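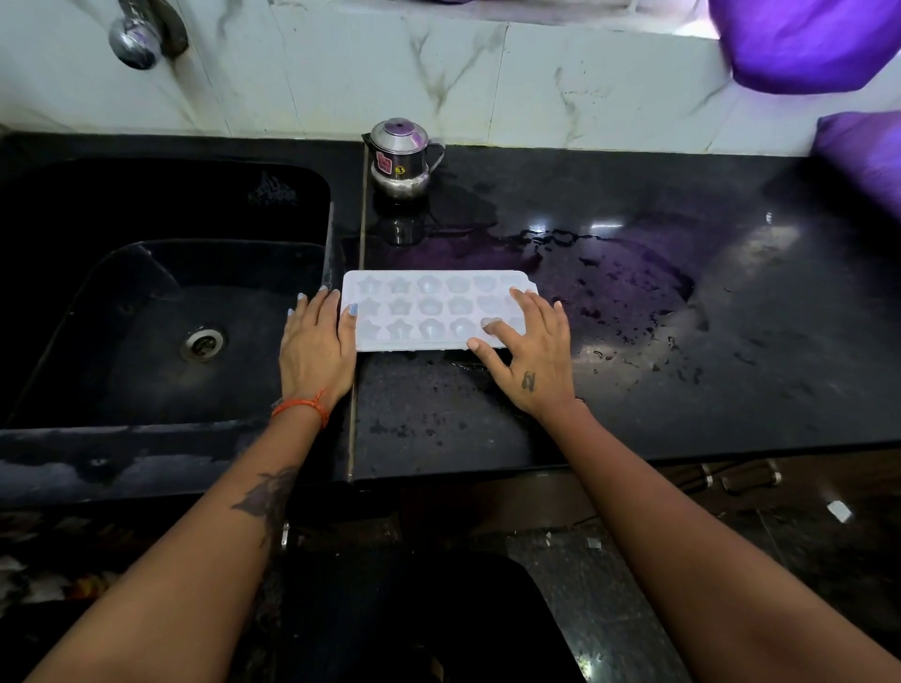 Conby Pocket Hotspot

Mobile internet for people who have read the coffee shop's Wi-Fi terms and would like to leave now. The Conby takes a nano SIM from any carrier, turns it into a private network, and asks very little of you afterward.

It connects up to 10 devices at once. Your household may own more than that, counting the doorbell. Battery life is 12 hours with the screen off, and the screen shows signal bars and a clock, so off is fine.

Setup goes through the Conell app. Mehrangiz Vahidi's team cut it down to 3 screens, one of which is the password you were going to skip. Please don't skip it. 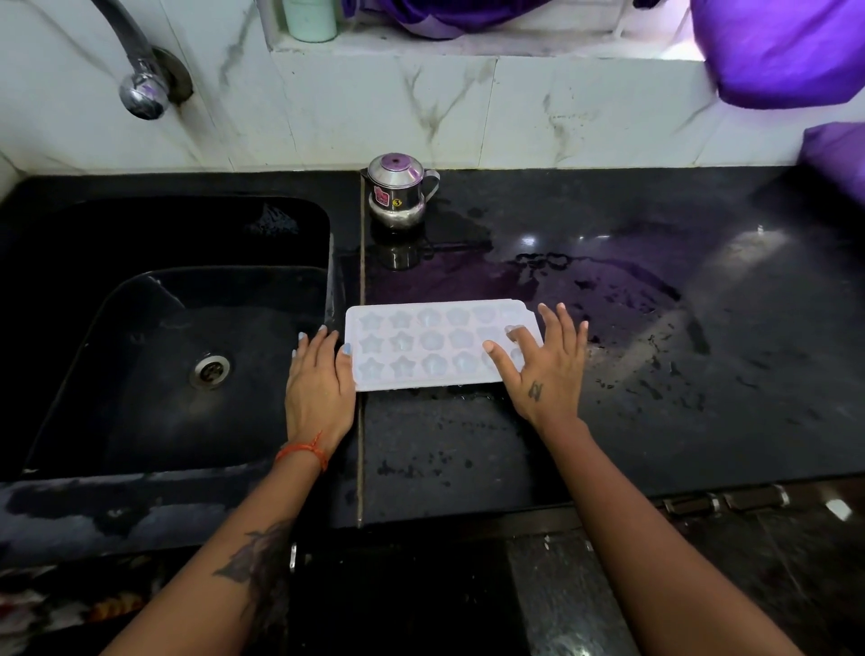
Star and flower ice cube tray on a black granite counter.

What's in the box
Conby hotspot
USB-C cable, short
SIM pin (order two, you know why)
Quick start card

Developers
The usage API is open to anyone with a Conell account. Arnel Fajardo answers the support mail and prefers logs to adjectives. Free keys allow 50 calls a minute.

Firmware
Current release dated 14 January 2024. Fixes the bug where the Conby forgot its own name after a restart.

Colors: gray, darker gray
Not waterproof. Not dishwasher safe either, thank you for asking.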